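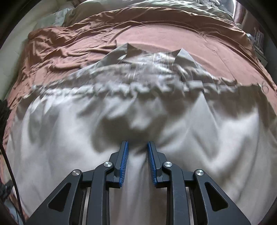 *Pale sheet, going over the bed.*

Making a bed with clean sheets takes 9 minutes if everything fits and the rest of the morning if it doesn't. These are my notes on getting it closer to the first one. They were last tidied up on 21st December, with guests due and one pillowcase missing.

## Before you start

- Wash sheets on their own. A duvet cover in a mixed load will swallow socks, and you'll meet them again at 2 a.m. with your feet.
- Take them out of the dryer while they're a shade damp and spread them over something. A hot sheet left in a heap holds its creases like a grudge.
- Mark the short side of every fitted sheet with a stitch of colored thread near the hem. I did ours one wet August and have since saved a good deal of swearing.
- Store each set inside one of its own pillowcases. The linen closet at our old place on Pender had 7 fitted sheets in it and no two flat ones that matched.

## Sheets and covers

Start a fitted sheet at the far corner, the one against the wall, while you still have slack and patience. Then go diagonally. The last corner will fight you whatever order you choose, so let it be one you can reach.

For the flat sheet, hold the bottom hem and let the rest fly out ahead of you. Air does most of the work. Smooth from the middle outward with your forearm.
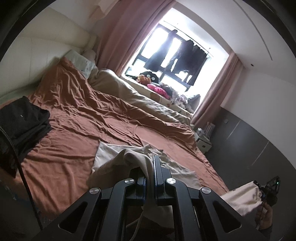
*Rust-brown fitted sheet with its wrinkles still in, duvet down at the far end.*

Creases in a fitted sheet come out with a spray bottle of plain water and a firm hand — 30 seconds, no iron. I own a Helmy steamer. It lives in its box and is very clean.

Duvet covers: turn the cover inside out, reach in, grab the two far corners, then grab the duvet through them and shake. If yours has corner ties, use them. The Oltton covers we bought have loops but no ties, a design decision I think about often. Shoelaces work. 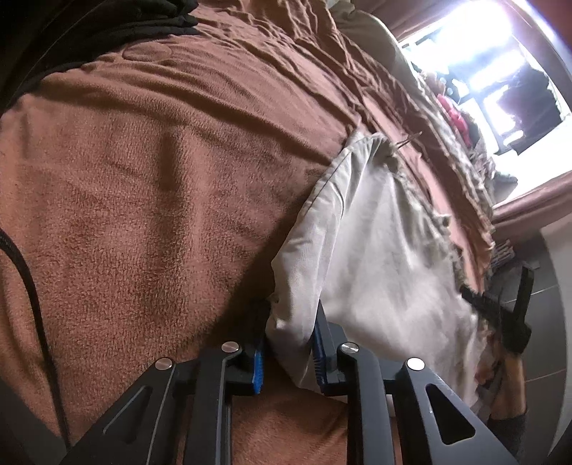 ## Blankets and fleece

- Wash fleece cool, with half the detergent you think it needs. Skip the softener, which mats the pile.
- Keep it out of the towel load unless you want towels with fur.
- Low heat or a clothesline. High heat turns the fuzz crunchy and it doesn't come back.
- Static: a barely damp washcloth in the dryer for the last few minutes. The Hevavus dryer balls also work, and the dog approves of them.
- Shake it outside. Upwind of you, ideally.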